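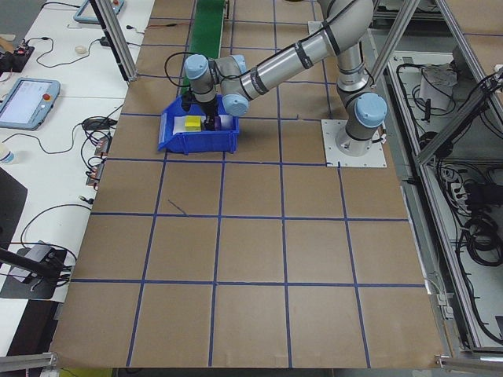
Section 2: Installing the Tallico 884 dry cabinet

Revised Sun 2 April. Applies to cabinets fitted with the Boltbridge humidity controller. For older cabinets with the analogue dial, use the Heydari supplement.

2.1 Positioning

1. Check that the floor is level and rated for the cabinet. Fully loaded, the 884 has a mass of 173 kg.
2. Leave 80 mm clear behind the rear panel and on the hinge side. The vents on the drying unit must not be covered.
3. Keep the cabinet out of direct sun and away from air-conditioning outlets.
4. Lower the four levelling feet until the castors turn freely, then tighten the lock nuts.

CAUTION: Do not move the cabinet with components on the shelves. Shelf clips are not rated for transport.

2.2 Earthing and power

1. Connect the green and yellow earth lead to the stud at the lower left of the rear panel.
2. Connect the other end to the common point ground for the work area. Do not daisy-chain through another cabinet.
3. Measure resistance from each shelf to the common point and record the values on the commissioning sheet.
4. Plug the cabinet into its own power point. Power boards are not permitted.

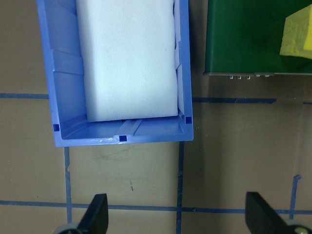 Can the cabinet share a circuit with a reflow oven?
Use a separate circuit. Voltage dips when the oven heaters switch in can restart the controller, and each restart leaves a gap in the humidity log.

2.3 First dry-down

1. Remove the desiccant transit seal (grey tape, inside the drying unit cover). Keep the cover screws separate from the shelf screws – the threads differ.
2. Close the door and check that the gasket sits flat along its full length.
3. Switch on at the isolator. The display shows the firmware version, then the chamber reading.
4. Hold SET until the target flashes. Enter the value for the most sensitive package to be stored and press SET again to save.
5. Leave the door closed until the READY lamp is steady. A flashing lamp means the chamber is still above target.

Note: Some odour from the gasket is normal during the first dry-down.
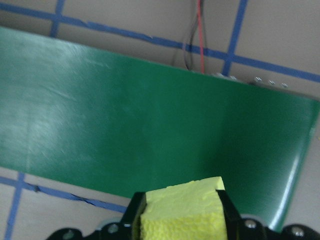 Figure 2-3. Green board on a surface marked with blue tape.

2.4 Loading

1. Confirm the floor life remaining on each opened reel or tray before loading. Storage in the cabinet does not reset parts that have already exceeded it; these must be baked first.
2. Cut moisture barrier bags along the upper edge and remove the parts. Sealed bags may be stored on ordinary racking.
3. Place trays with a finger's width between stacks. Do not block the perforated rear wall.
4. Log the part number and time in. If the Tristavberg logging software is in use, scan the reel label before closing the door.

CAUTION: Cardboard, foam inserts and paper travellers hold moisture. Leave them outside the chamber.
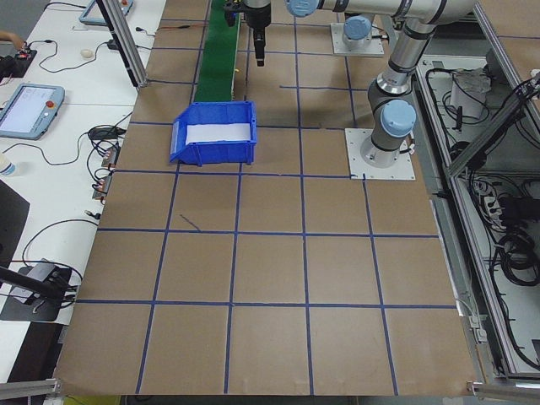 Figure 2-4. Blue bin with sloped open front, on kraft paper.

2.5 Alarm check

1. With the chamber at target, open the door fully and start a timer.
2. Confirm that the buzzer sounds once the door delay set in menu A3 has elapsed.
3. Close the door and press MUTE. The alarm lamp stays lit until the chamber is back below target.
4. Enter the result on the commissioning sheet and sign it.

If the buzzer does not sound, check the door switch connector behind the upper hinge cover before replacing the controller. Calibration of the humidity sensor is covered in Section 3.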